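Sponges, Cloths and Foam Around the Sink: Keeping Them Clean and Knowing When to Toss Them

Updated 02/03/2019

Most kitchens have more wiping materials than they need, and half of them are past their best. These tips cover the flat sponge cloth, plain foam offcuts and the thin wipes sold by the roll. They work for marble-look and laminate tops alike, but check the care sheet for your own counter before using anything stronger than dish soap.

Cutting foam to size

Foam cuts badly with scissors unless it is thin. For anything thicker than a finger, use a long, sharp kitchen knife or a snap-off blade pushed all the way out. Squeeze the piece flat along the line you want to cut, then draw the blade toward the waste side in one long stroke. Sawing leaves crumbs that end up in the drain.

A wedge shape is more useful than a block. The thin end gets into the groove behind a faucet, the track of a sliding window and the seam where the counter meets the wall. Cut one wedge long and narrow for seams and keep a fatter one for general wiping.

Color matters if several people use the sink. We keep blue for counters and yellow for dishes. Skukus sells mixed packs, but any two colors you can tell apart will do. 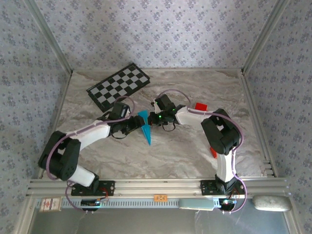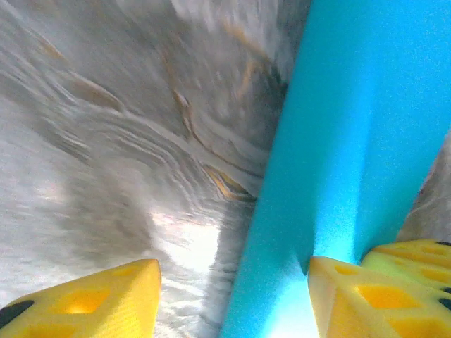

Last one: turquoise sheet on the counter, left side curled up.
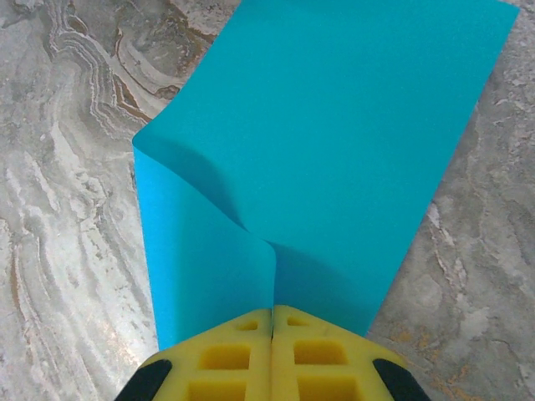 Nulia wrote in to say that she gave up on thick sponges altogether and switched to flat cloths, as they dry over the faucet by bedtime and her thick ones never did. She washes hers with the towels, no softener, and replaces them in June whether they look bad or not.

Softener is worth avoiding. It leaves a film on the fibers and the cloth stops soaking up water.

Folding and wiping

Fold a flat cloth in half, then in half again. You get several clean faces to work with before you need to rinse. Wipe from the back of the counter to the front edge and catch the crumbs in your other hand. If the cloth bunches up under your fingers, it is too wet. Wring it out and fold it again.

Pick up the corner and peel the cloth back when you want to turn it. Dragging it by one edge makes it roll, and the crumbs go back where they came from.

Drying

Stand sponges on a narrow side so air gets to both faces. A wire rack with feet is enough. The Sedholm rack we use is 16 cm long and fits behind the faucet. Do not leave foam lying in the sink or in a closed dish. Keep spares out of direct sun, where foam goes yellow and brittle.

When to throw them out

Smell is the first sign. If a sponge still smells after a wash in hot soapy water and a full day of drying, put it in the trash. Replace it also when bits come off on the plate, or when it stays flat after you squeeze it.

For a dish sponge in daily use, plan on no more than 30 days. Old ones can do a last job on shoes or bike wheels, but snip off a corner first so they don't find their way back to the sink.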